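Zemari takes bus shelter campaign to a second city

Snack maker Zemari has extended its outdoor advertising to Etach, where its posters went up on bus shelters and station walls at the start of August.

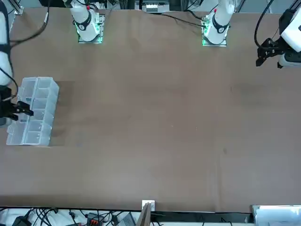 One reader who commutes through Etach wrote in to say the posters were hard to miss on the ring road but that the print along the bottom was too small to read from a passing bus. The same reader wanted to know whether the old timetable panels would be moved back to eye level once the campaign ends.

Zemari says they will. The company told us that the panels had been shifted to the inside of the shelters at the request of the site owner, El Ouafi, and that they will return to their usual place when the posters come down in the autumn. El Ouafi confirmed this and said that timetables remain on show at every stop in the meantime.

The campaign covers 302 shelters in all, most of them on the routes between the main station and the university. A further set of larger posters has been pasted on walls near the fish market and along the underpass at the north end of town. Zemari would not say what it had paid for the space.

The posters were drawn up by Prudo, the agency that has held the Zemari account since the spring. They carry a single line of text and a flat block of orange or green, with no picture of the product. Prudo said the plain design was chosen after a trial in which shoppers were shown several versions and asked the next day which brand they remembered. The agency has not published the results of the trial.

An earlier round, in Zemari's home city, used photographs of families eating on a beach and ran for a month. Sales rose during that time, according to the company, but it was also the hottest part of the year and two of its rivals had cut back on their own advertising. Zemari accepts that it is difficult to say how much of the rise came from the posters.

There have been some complaints. The city's planning office received 2,272 comments during a public consultation on outdoor advertising held before the summer, and many of them dealt with lit panels left on through the night. The Zemari posters on shelters are lit from behind, and residents of two streets close to the station have asked for the lights to go off at 11pm. El Ouafi said it was fitting timers and expected to finish the work this month – the shelters nearest to homes will be done first.

The planning office is due to publish new rules later in the year. A draft seen by local traders would set a limit on the number of lit panels in any one street and raise the yearly fee for wall sites. Small shops would be able to put up one unlit poster without paying. The draft also says that paper posters must be taken down within a week of a campaign ending, which is not always the case at present. Posters for a spring furniture sale were still up at the bus station in July.

Zemari plans to keep the Etach posters in place until the end of October. It is also handing out vouchers at the central station between 7am and 9am, with up to 500 available each morning. The vouchers can be used in any shop that stocks the brand and cannot be swapped for cash.

Prudo said radio adverts using the same line would follow, though no start date has been fixed. A third city is being considered for next year.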